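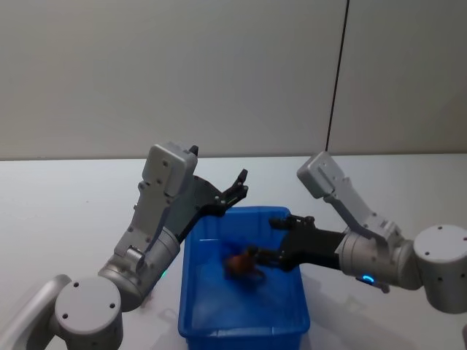
Selon Thilini Marikar, un bac de tri ne sert à rien si les gens doivent réfléchir plus de deux secondes devant lui. Elle nous a dit cette phrase au premier entretien, et nous l'avons gardée comme point de départ de notre rapport. Nous ne sommes pas complètement d'accord avec elle, comme on le verra dans la partie 4, mais elle a orienté toutes nos questions.

Rapport de projet, deuxième année
Le tri des déchets dans la résidence étudiante Larar
Rédigé par Nuwan Gamage et Elibariki Laizer
Juin 2020

1. Contexte

La résidence Larar se compose de 3 bâtiments, avec une cuisine commune à chaque étage. Le tri y est obligatoire depuis l'ouverture, mais le local à déchets reçoit encore beaucoup de sacs mélangés. La société Pultari, qui fait la collecte, refuse les conteneurs d'emballages quand ils contiennent des restes de nourriture. Dans ce cas, le conteneur entier part avec les ordures ménagères et la résidence paie un supplément.

Notre question est la suivante : pourquoi des étudiants qui se déclarent favorables au tri ne trient-ils pas dans leur cuisine ?

2. Méthode

Nous avons d'abord distribué un questionnaire sur papier dans les boîtes aux lettres. Nous avons reçu 82 réponses. Ensuite, nous avons mené six entretiens avec des résidents, dont deux par téléphone. Enfin, nous avons observé l'état des poubelles de sept cuisines, le matin, avant le passage du ménage.

Le questionnaire comportait une erreur. La question 5 demandait « Triez-vous le verre et le plastique ? » en une seule fois, alors qu'il fallait deux questions séparées. Plusieurs personnes l'ont signalé dans la marge. Nous avons donc décidé de ne pas utiliser les réponses à cette question.

3. Résultats

La difficulté la plus souvent citée est le doute sur les emballages. Le pot de yaourt, la barquette de viande et le carton de pizza reviennent dans presque tous les entretiens. Rostam Daneshvar nous a expliqué que dans la ville où il habitait avant, les pots de yaourt allaient avec les ordures, et qu'il a continué par habitude. Il n'avait jamais lu l'affiche de sa cuisine, qui est collée derrière la porte et qu'on ne voit que si la porte est fermée.

La deuxième difficulté concerne le partage des tâches. Dans les cuisines où un tableau indique qui descend les bacs, ceux-ci débordent moins. Dans les autres, chacun attend que le voisin le fasse. Une résidente nous a écrit qu'elle garde maintenant ses bouteilles dans sa chambre et les descend elle-même le week-end, « pour ne plus me fâcher avec personne ».

La couleur des bacs pose aussi un problème que nous n'avions pas prévu. Les consignes de Pultari utilisent un code, et les bacs achetés par la résidence en suivent un autre. Le bleu veut dire papier sur l'affiche, mais dans le bâtiment Saha les bacs bleus servent aux emballages. Un nouvel arrivant ne peut pas le deviner.

4. Discussion

Thilini Marikar pense qu'il faut simplifier au maximum, avec deux bacs seulement. Nous comprenons cet argument. Cependant, dans nos entretiens, les personnes qui trient le mieux sont celles à qui quelqu'un a montré une fois comment faire, le jour de l'arrivée ou pendant un repas. Le nombre de bacs leur semblait secondaire.

Il faut aussi reconnaître les limites de notre travail. Ceux qui répondent à un questionnaire sur les déchets s'intéressent probablement déjà au sujet. De plus, beaucoup de chambres étaient vides ce printemps, et les cuisines observées n'avaient pas leur nombre habituel d'utilisateurs.

5. Propositions

Nous proposons de déplacer les affiches au-dessus des bacs et d'y mettre les emballages vraiment consommés dans la résidence. Nous proposons également de choisir un seul code de couleurs pour les trois bâtiments. Un tableau de roulement pourrait être imprimé et remis à chaque étage en juillet, avant les nouvelles arrivées.

Sabina Karunaratne, notre tutrice, nous a conseillé de tester d'abord ces mesures sur un seul étage. L'étage choisi est le deuxième du bâtiment Saha.

Annexe A : questionnaire distribué
Annexe B : grille d'observation des cuisines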